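March, late, should be asleep

Okay so my arms are killing me. Who knew you could get sore from brushing toilets that were already clean! Mom asked how robotics club was and I said "I scrubbed toilets all afternoon" and she said maybe I could bring that skill home, ha ha, very funny.

So the club project (we finally voted, it's called Kandard, Yabsira's pick, I wanted Prellon and lost by 2) is teaching an arm to clean a bathroom. Before the arm can do anything it needs a ton of demos from people, so we hold the grippers in our hands and do the job ourselves, over and over, and everything gets recorded. I'd been stuck on labeling for weeks and was so excited to get a turn. 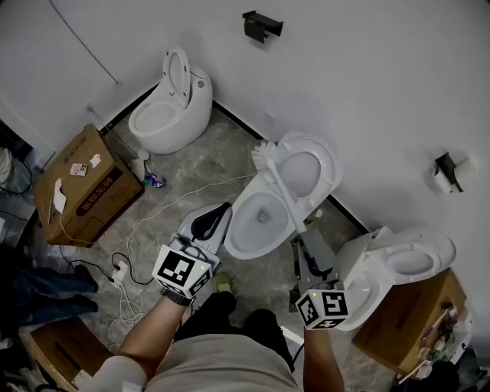 Ms. Pickering's rule is that you don't start a take until you've said out loud what you're going to do, which feels dumb for the first ten minutes and then you're just muttering "brush, bowl, rim, back" like a crazy person. My problem is my right hand. I squeeze way too hard and then the brush twists when I change direction, and Selvaraj kept yelling "softer!" from behind me. Easy for him, he plays cello.

We got 82 takes done before we packed up, and Aiman went through them on the laptop and threw out 13. Most of the bad ones were mine, from early on when I was rushing. One of them I sneezed. He kept that one in a separate folder called "art."

Tsehay was so good at it, it's annoying. She goes slow and smooth and never bumps anything. I asked her what the trick was and she said she pretends she's icing a cake, and now I can't get that out of my head and may never eat cake again.

Oh and snack was those sesame things from Hailu, the bakery by the bus stop, and Yabsira ate mine while I was in the middle of a take. I couldn't even let go to defend them!! He owes me.

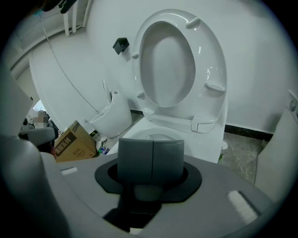

Anyway the part I really want to remember is what Ms. Pickering said about opening and closing lids. We've been treating that as part of the cleaning, one long take, and she thinks it should be its own thing, with its own label. That means relabeling a bunch of the old stuff (me, it'll be me) but I think she's right. Aiman thinks she's wrong and they argued about it the whole time we were winding up cables. He wants long takes so it learns the order of things too. I kind of see that also. Ugh.

Next time I have to:
bring my own snacks and hide them
trim my nails, they catch on the handle
ask Selvaraj about the Pakedness script, it crashed on me 3 times
practice going softer, maybe with the dish brush at home (do NOT tell Mom why)

It's way past eleven and I still have the bio worksheet. Doing it on the bus.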